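4.2 Equipment Planning and Cost Allocation

The purchasing plan for the Ketalero workcell was prepared before any training data were recorded, and it was revised once in September, after the first quotations had been received. The plan covered three classes of expense: the arms and their mounts, the gripper fingers and other wear parts, and the objects that the arms would be expected to handle. Earlier budgets at our institution had treated the third class as incidental. For tasks involving audio equipment this proved to be a poor assumption, and the present section explains how the allocation was changed.

Microphones were chosen as the principal object class for two reasons. They vary a great deal in shape and surface while serving a common purpose, and they are stored and set up with a limited family of stands, clips, and shock mounts. A handheld model with a mesh grille presents a rounded, textured contact area that a padded finger must hold firmly without denting (Figure 1).

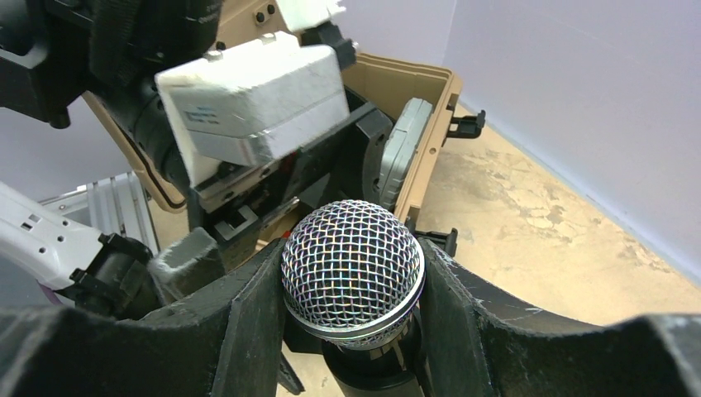

Finger padding was therefore moved from the general supplies line to a line of its own. Two suppliers, Arko and Trinder, were asked to quote for replacement padding in small lots. Trinder offered the lower unit price, at $43 per pair, but required a minimum order that exceeded our expected use for the first budget period. Arko quoted $93 per pair with no minimum. The order was placed with Arko, and the plan provides for a second round of quotations once the rate of wear is better known.

The object set raised a separate question. A single microphone and a single stand would have been the least expensive choice, but a system trained on one of each could not be expected to cope with the equipment found in an ordinary studio or classroom. The plan called for a mixture of handheld and larger microphones, with more than one kind of base and more than one kind of holder.

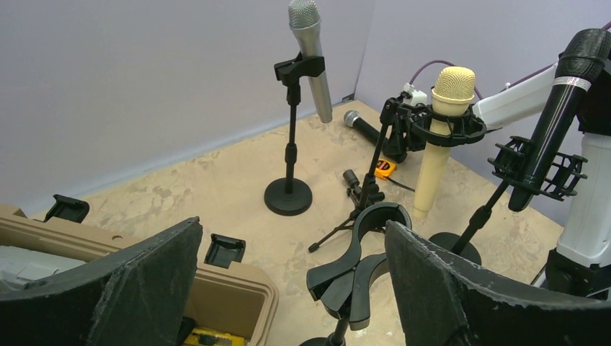 Stands and holders were budgeted together with the microphones that they were intended to support. This was a change from the first draft, in which they had been listed as accessories and reduced when the total was found to be too high. Danilo Padilla, who prepared the revised estimate, argued that each stand should be counted as a task object in its own right, on the grounds that a missing clip or mount would remove an entire group of tasks from the schedule. The total for objects and supports was set at $800, of which $556 was committed in the first order. The balance was held for replacements and for items that could not be specified in advance.

Spare units were limited to parts that could stop the work if they failed. Gripper fingers met this test. Round-base and tripod stands did not; both are widely sold, and a substitute can usually be obtained within a few days. The same rule was applied to cables and small fittings.

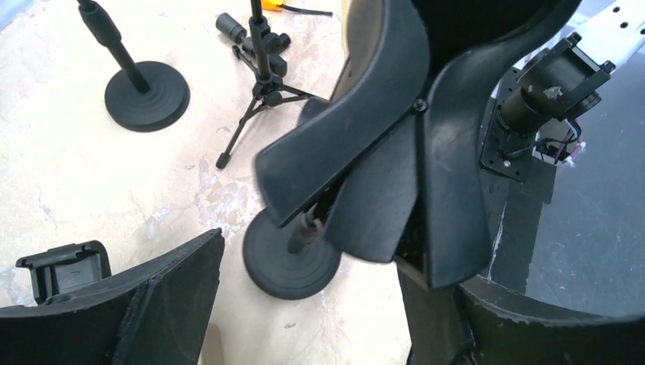
Floor area was also entered in the plan, although no purchase was attached to it. Tasks carried out at floor level require clear space for the bases and legs of the stands as well as for the travel of the arm, and this space cannot be shared with storage during a session. The facilities charge was calculated on the full working area and divided equally between the two projects using the room.

Two items remain open. The first is the maintenance agreement offered by Dumlao, which would cover the arms but exclude the fingers and any part attached beyond the wrist. The exclusion falls on the components that are most exposed to contact — and for which a fixed annual price would have been most useful. The second is the treatment of objects damaged in use. At present these are charged to the project at purchase price, without regard to age. A simple schedule of declining value has been proposed and will be applied from the next budget period, when the records of replacement purchases will be long enough to support it.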